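Notebook 4, lobbying register work
2026-02-08

Picking up where the December pages stop. Register export finally came through from Pleltham council, two files, one of them the wrong year. Asked for the right one again. Meanwhile working with what there is.

Aim for today: match the consultants' declared meetings against councillors' own diaries, see what falls out. Then draft the table for the transport contract bit.

Count after loading: 3,376 rows. That is everything, declared meetings, phone calls, "correspondence" (which seems to mean any email with more than one councillor on it), and hospitality. Hospitality is in the same column as meetings. Why. Split it out with a keyword rule, lunch / dinner / reception / box / tickets, and went through the leftovers by eye. "Box" caught a row on junction box siting so took that one out again.

Names of firms are a mess. Radonjić appears as Radonjić, Radonjic, Radonjic Ltd, Radonjic Public Affairs and once as Radonijc. Merged all of them by hand. The accent got mangled in the second file, comes out as two junk characters, so anybody rerunning the script needs to set the encoding first or it'll count them as a different firm. Wusow is cleaner, only two spellings, but there's a Wusow Partners and a Wusow Property and I do not think they are the same people. Different registered address. Left seperate for now, flagged in the notes column.

Who pays whom, as far as the register shows:
Radonjić, retained by the council itself, to speak to ministers on its behalf. Renewed in December without going out to tender.
Wusow Partners, retained by the bus operator.
Wusow Property, acting for the owners of the Trascombe depot site.
The rest small, one or two entries each, mostly planning.

So the odd thing is still the same odd thing as last time: Radonjić is paid by the council to lobby upwards and also turns up in the register lobbying the council for other clients. Allowed under the code if declared. It is declared. But the declaration sits in an annex that isn't linked from the register page, you have to ask for it. Want to check the wording in the code again before anyone writes "conflict". Clause says "must not act for and against the authority in the same matter". Same matter is the whole argument. Is the depot the same matter as the transport grant? The council's line will be no. The grant bid names the depot on its second page though.

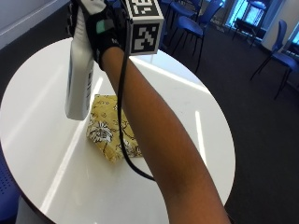 Gloved hand, bottle, pouch

Diary matching. Councillors' diaries are published as scanned pdfs for the old administration and as a web calender for the new one. Scans need reading by hand, OCR is useless on the handwriting ones. Did the planning members first, then cabinet.

Rules used, so they're written down somewhere:
- match if same councillor, same firm or client name, within two days either way
- no match if the diary only says "external meeting" or "call"
- party group meetings left out completely
- if in doubt, doubt column, do not force it

Result for cabinet: 200 declared contacts checked, 12 with nothing in the diary at all. That's lower than I expected and I don't want to make much of it. Some of those will be phone calls nobody would put in a diary. Five are described as site visits, which is harder to forget. All five Trascombe. Need to pull these out and look at them one by one before they go anywhere near a draft.

Going the other way is worse. Diary entries with a firm named and nothing in the register. Only done the web calendar half so far, so no total yet, don't quote one. The register puts the duty on the lobbyist and not the councillor, so a gap this way round is a breach by the firm if it is anything. Careful with wording. "Not found in the register" and leave it there.

Had a thought that late filings might explain a chunk. The code gives them until the end of the following quarter. Sorted by filing date and yes, big lump right at the deadline, every quarter, same as last year. So anything recent is not safe to call missing. Cut off the comparison at the end of September and re-ran. Fewer gaps, still some. The earlier version of the chart is now wrong, have renamed it OLD, please don't use it.

Fees. Register only gives bands. Council's own spending data gives actual payments, so for Radonjić we can get a real figure, for the others we can't. Spending data codes it as "professional services - other" for two years and then "subscriptions". Subscriptions! Nearly missed it. Asked the press office why it moved, no answer yet. Probably just somebody in finance picking from a dropdown but it does take it out of the consultancy total which goes to scrutiny, so worth asking.

Scrutiny minutes: read back through the lot. Contract mentioned twice. First time, noted. Second time a member asked what had been got for the money and was told a written answer would follow. Can't find the written answer. It isn't attached to the next set of minutes or the one after. Request it formally, the informal ask has gone nowhere.

Things that went wrong today:
Date column flipped to American order halfway down after I opened it in the spreadsheet. Went back to the raw file. Do not open the raw file in the spreadsheet.
Dedupe step removed real rows, two meetings same day same people. Added the time field to the key, fixed.
Lost the first go at the doubt column, hadn't saved. Redone, may differ slighty from what I said on the phone.

To do
Chase Pleltham for the correct year
Annex: get the latest version, compare with the one we have
Company records for both Wusows, directors and addresses
Finish scans, planning members still half done
Five Trascombe visits, check against the depot application dates
Formal request for the written answer
Ask what "correspondence" is supposed to cover, there must be guidance
Back up the merged table, it only exists on this machine

Question for whoever reads this next: do we count a reception with a dozen firms in the room as one contact or as one each? Register does both depending on who filled it in. I've gone with one each for now and put R in the type column so it can be undone. It pushes the smaller firms up a fair bit, the big two hardly move.

Still no reply from the press office. Stopping there.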